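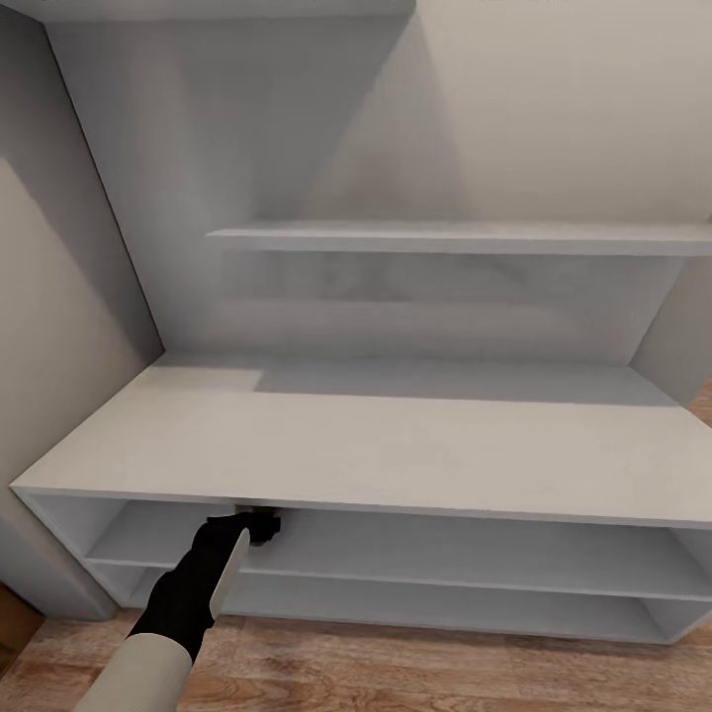 Rendered simulation view. Credit: Nolanon / Milura Newsroom, 25 April 2026

Billey starts on the fit floor in October, and if you have walked past the screens outside the Nigam assembly hall lately, you already know how many of us have been stopping to watch it practice! So far all of that practice has been inside a computer. The hand comes up to the front edge of a countertop, the black fingertips settle under the lip, and everybody standing there holding a coffee leans in a little.

For anyone at the other sites who hasn't been following, Billey is the robot that will take over part of the final check on our built-in units. The software side comes from Nolanon, and our own fit crew has been working with them on what a good check looks like. That has been the best part of the project to be around. A lot of what the crew knows was never written down. How hard do you press on a front edge before you trust it? Where do you put your hand on a wide top, and do you start in the middle or near an end? Two of our longest-serving fitters disagreed on that last one for most of an afternoon, and both methods ended up in the practice plan.

The check itself is a plain one. You go along the countertop, push up and pull out at the front edge, feel for movement, then do the same on the shelves above and below. On a good unit nothing gives. Then you do it again on the next one. Our written procedure has 248 check points across the full range of built-ins, and the low ones are the hard ones – you're on your knees on a wood floor, reaching into an open cabinet with your head tipped sideways. Ask anybody on the crew about their shoulders in the last hour of a shift.

So what changes? Billey will do the repeated pressing and pulling, starting with the countertop edges and moving to the lower shelves once the crew is happy with how it handles the tops. People will still do the looking: color match between panels, the line of a seam, a chip on a corner, whether a unit sits right in its recess. They will also decide what happens with anything Billey flags. A flag goes to a fitter, the fitter checks it by hand, and the fitter's call is the one that goes in the record.

No positions are going away with this. The site office put that in writing before the first practice session, and the notice is still up by the time clock. The crew stays the same size, and two new roles come out of it, a cell lead for each shift, both filled from inside the fit team with paid training. The training is 300 hours, some of it in class and most of it on the floor. Applications go through the usual posting board, and you don't need any programming background. You do need to know what a bad shelf feels like.

There are things still to sort out, and the crew has been good about saying so. The aisle between bays three and four is tight with a cart in it, and it will need to be wider before a robot works there. Some people want a stop button at every bay instead of every second one, and we think they're right. The question of piece counts also came up at the last shift meeting. For now, nobody's numbers will be compared with Billey's, and that stays in place through the whole trial.

Nolanon has built 360 practice layouts so far, different unit sizes, different light, different floors. Milura's goal is 900 before anything moves on the real floor. If you work with a unit that's awkward for some reason (a deep recess, a long top, a shelf that always catches the light in a funny way), please tell your team lead and it can go in the mix. The odd corner unit from the old catalog is in there already, at the request of pretty much everyone who ever had to fit one.

The screens stay on through both shifts, and the crew is glad to talk you through what the hand is trying to do. Floor visits for the other sites open in the fall, with sign-up sheets at each front desk. Bring safety shoes and any questions you have.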